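Wasance Library to Extend Evening Hours Beginning in June

The Wasance Public Library will remain open until 9 p.m. on weeknights beginning in June, following approval of the change by the library board. The main building on Jekska Street now closes at 7 p.m.

The board acted after a survey of cardholders held over the winter. Of the 288 residents who replied, 91 said they could not reach the building before closing on a working day. Evening visitors will have use of the reading room, the public computers and both study rooms — the children's area will keep its present schedule.

Two part-time positions will be added to staff the later hours. Applications are being accepted at the front desk.

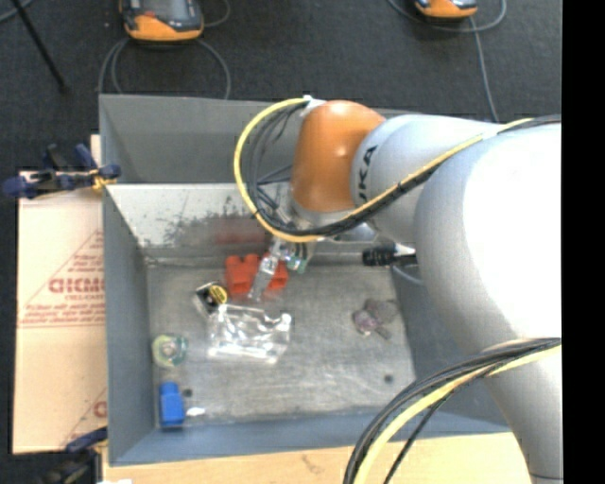

The Cokier branch is not affected by the change and will continue to close at 6 p.m. Books borrowed from either location may be returned at the outdoor drop box at any time. Parking in the Weerakoon Avenue lot will be free after 5 p.m.

Last updated: 10 May 2018

Related items
Cokier branch to receive new roof
Summer reading sign-up opens
Weerakoon Avenue paving schedule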